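Prindside Activity Room: Floor and Table Check
Checked by: Shona Jardine
Date: 2 Oct 2021

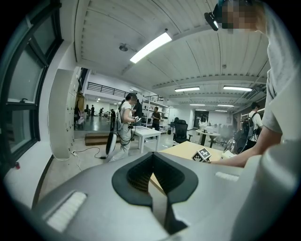
Floor and walkways

Cable lying on floor, coming from near the wall: FAIL. It runs toward where people stand and ends in a small plug. Tape it down or move it along the wall before the next session.
Coiled cables on worn equipment: OK, but keep loops short enough that they don't catch on a chair or table corner.
Items standing on floor: COMMENT. The white rounded item with the black edge should have a fixed spot. Ask Siamak where he wants it.
Door to hall opens fully: OK.

Tables

Light wooden table, surface: OK. No splinters found when I ran a cloth over it.
Table legs tight: FAIL. 2 bolts loose on the far side. Tightened by hand, needs a wrench.
Glassy items on table: COMMENT. Keep them back from the edge when people are reaching across.
Small marked blocks: OK. Put back in the Kerslake box at the end of the day.

People and space

Room to pass behind someone wearing a pack: COMMENT. Tight with several people standing. Stay an arm's length back.
Long hair tied back: OK.

Lights and power

Ceiling lights: OK.
Wall outlets: OK, covers on, no cracks.
Extension cord from Tarkatell: not checked, locked in cabinet.

To do

Floor tape, 2 rolls: Siamak Tabrizi
Wrench for table bolts: Shona
Recheck of both FAIL items: before the November booking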